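How to Restring a Beaded Bracelet on Elastic Cord

Last update: Wednesday, December 9, 2020

Elastic cord does not live forever. If you wear a bracelet every day, the cord becomes long and tired after one or two years, and one morning it breaks in the kitchen and the beads go under the refrigerator. It is better to change the cord before this happens. The work takes less than one hour, also for a beginner, and the material costs very little.

I learned this from my aunt in Sarnville, who repaired necklaces for half of our street. Her way is slow but I have used it for many bracelets and I did not find a better one. I write it down as I do it at home.

What you need

Elastic cord, clear or colored, 0.7 mm or 0.8 mm thick
Small sharp scissors
A ruler or a soft measuring tape
A towel or a bead mat
A piece of adhesive tape or a small clip
Jewelry glue with a thin nozzle
A needle made of thin wire, only if the holes are small

I buy the cord from Clondola, on the small spool with 12 meters. Other makes will do the same job. Please do not use sewing elastic with a textile cover for stone beads. The cover catches on the edge of the hole and after some weeks it looks like a caterpillar.

Step 1. Measure your wrist

Put the tape around your wrist where you like to wear the bracelet. It should touch the skin but not press. For beads up to 6 mm, add 1 cm to this number. For beads of 8 mm, add 1.5 cm. For beads of 10 mm and bigger, add 2 cm, because big beads take space on the inner side of the circle.

If the old bracelet had a good size, you can measure the old one in place of your wrist. Open it, hold the beads tightly together in a straight row and read the length of the row. Do not measure the cord itself, it has already stretched.

Step 2. Take the old bracelet apart

Lay the towel on the table and put the bracelet in the middle. Cut the cord next to the knot and pull it out slowly, from one side only. The beads will stay in the row on the towel. Make a photo with your phone at this moment, if the order of the beads is important to you. I did not do it with my first bracelet and I spent an evening with a puzzle of brown stones which all looked almost the same.

Look into the holes against a lamp. Often there is old glue inside, or dust mixed with hand cream. Push it out with the wire needle. If a bead has a sharp edge at the hole, turn a small round file in it two or three times. A sharp edge is the most common reason for a broken cord.

Glass and hard stones may be washed in warm water with one drop of dish soap. Amber should only be wiped with a soft damp cloth. Keep it away from alcohol and from perfume. Wooden beads also do not like to lie in water.
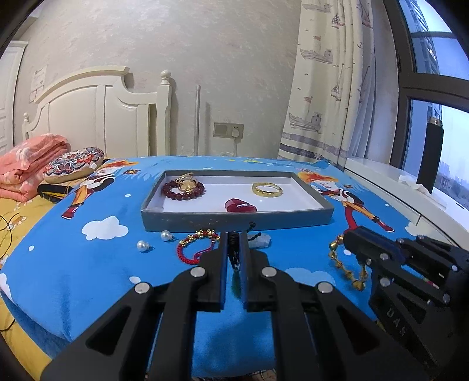 Murray Bright wrote to me after the first version of this page that he wipes his amber with a little olive oil after the cloth, and asked if the oil can harm the new cord. I think it can, when it stays in the holes, as the knot does not hold well on a greasy cord. So if you use oil, polish the beads until they feel dry, and let them lie overnight before you string them.

Step 3. Stretch the cord

This step is forgotten in many instructions. Cut a piece of cord which is your wrist size plus 15 cm. Take it at both ends and pull, firmly but without a jerk, and hold while you count slowly to 7. Repeat it a few times. New cord always gives a little in the first days, and if you do not stretch it before, your bracelet will be too loose by the end of the week and the cord will show between the beads.

Step 4. String the beads

Fold the tape over one end of the cord, so the beads cannot slide off. Cut the other end at an angle, it goes easier through the hole. Start with a bead that has a big hole, as the knot will be hidden there later. Then string the others in their order.

Before you make the knot, put the bracelet around your wrist and hold the two ends together with your fingers. Move your hand. If it is tight, add one bead. If it turns around freely, take one away.

Step 5. Make the knot

I use the surgeon's knot. Cross the right end over the left and pass it under, as for shoes, then pass it through one more time before you pull. Now cross left over right and do the same again. Pull all four parts of the cord, the two ends and the two sides, until the knot becomes small and does not move.

Put a very small drop of glue on the knot. Wait until it is dry, as it is written on your tube. With mine, from Varghese, I wait 12 hours. Then cut the ends to 2 mm and pull gently at the bracelet, so that the knot slips into the bead with the big hole.

What about pendants?

A pendant on a braided cord needs another method, since this cord has no stretch. You close it with two sliding knots or with a metal end cap and a hook. I will write a separate page for it, I hope in April.

When to change the cord again

Roll the bracelet from your hand over the fingers and do not pull it wide with two fingers on one place. Take it off before the shower and the swimming pool. When you see a gap between the beads with the bracelet lying flat, it is time for a new cord.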